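# Haslinger Three-Shelf Shoe Rack

Item 2993 · black metal sides, wooden shelves · ships flat in one carton

Every household has a shoe pile by the door, and every household believes theirs is temporary. The Haslinger is for people who have given up waiting. It stands on its own feet, asks nothing of your walls, and gets the pile up off the floor, where you were going to trip on it by the weekend anyway.

We've sold racks at Zorkham for nine years and returned plenty to their makers. The usual trouble is wobble. A rack that sways when you set down a pair of boots will be leaning on the coat closet by spring, so the first thing we look at is the sides. On the Haslinger they are ladder-style metal frames, bolted together, with rungs across and a row of small holes up the rails. Put it together on a hard floor and leave all the bolts loose until the last one is in. The instructions mention this on page 4, after most people have already tightened everything on page 2.
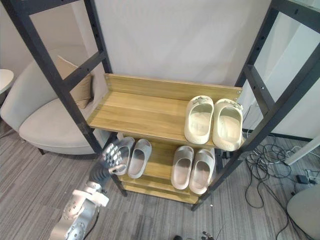 Slides are what most of our customers end up keeping on this rack, whatever they told us about hiking boots. They're easy to kick off and they wander. Soledad Bautista in our showroom sorts hers by how presentable they are, with the respectable ones on top, and she has strong feelings about people who mix levels. The shelves take two pairs next to each other, as the gray and beige-gray ones on the second level show, and a single pair up top leaves the other half of the board free for keys, mail or the glove you can't match. Set your shoes well back, too. The cream right-hand sandal has its toe just over the front of the top shelf, and a toe in that spot will find your shin sooner or later.

The raised lip along the back of the top shelf is there to keep heels from going over the far side. It's held by screws at each end, and the screws show. If you're bothered by visible screws, we also carry the Brirell, which hides them and costs a good deal more for the privilege.

## What shoppers ask

**Will it hold boots?** Ankle boots, yes. Tall boots go on the top shelf, where there's nothing overhead to argue with.

**Can I stack two?** No. The side frames lean outward toward the top, so a second rack has nothing sensible to stand on. Put them next to each other.

**Does the wood need oil?** It does not. Wipe it with a damp cloth and then a dry one. Grit is harder on the shelves than water is, so knock your soles together outside first – the neighbors will get used to it.

**Is there a matching bench?** The Endum bench, item 3783, has the same black metal. Padmavathi Panicker, who does our buying, calls the wood "close enough in hallway light," and we'd trust her on that.

## In the carton

- Two side frames
- Three shelves
- Back lip for the top shelf
- Bolts, screws and one hex key
- Instructions (see page 4 before page 2)

Spare bolts are free for as long as we stock the rack. Email the shop with the item number and tell us how many rolled under the fridge.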